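Erweiterungen machen gute Brettspiele selten besser

Bei Rurkden liegt inzwischen die dritte Erweiterung im Regal, und ich werde sie nicht kaufen. Das Grundspiel kommt mit 32 Karten aus und ist in einer Stunde erklärt und gespielt. Mit der ersten Erweiterung kamen 21 Karten und ein neues Tableau dazu - seitdem blättern wir mitten in der Partie im Regelheft.

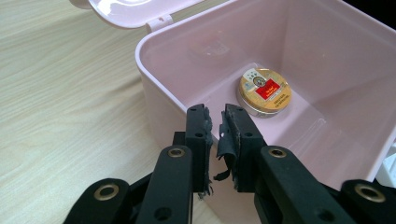
Lucienne Huet sieht das anders. Sie spielt Rurkden seit November nur noch mit allem Material und findet das Grundspiel zu berechenbar. Nach 20 Partien mag das stimmen. Die meisten Runden kommen aber nie so weit. Ein Verlag sollte zuerst die Anleitung überarbeiten. Die sechs Seiten zum Handel versteht bei uns bis heute keiner.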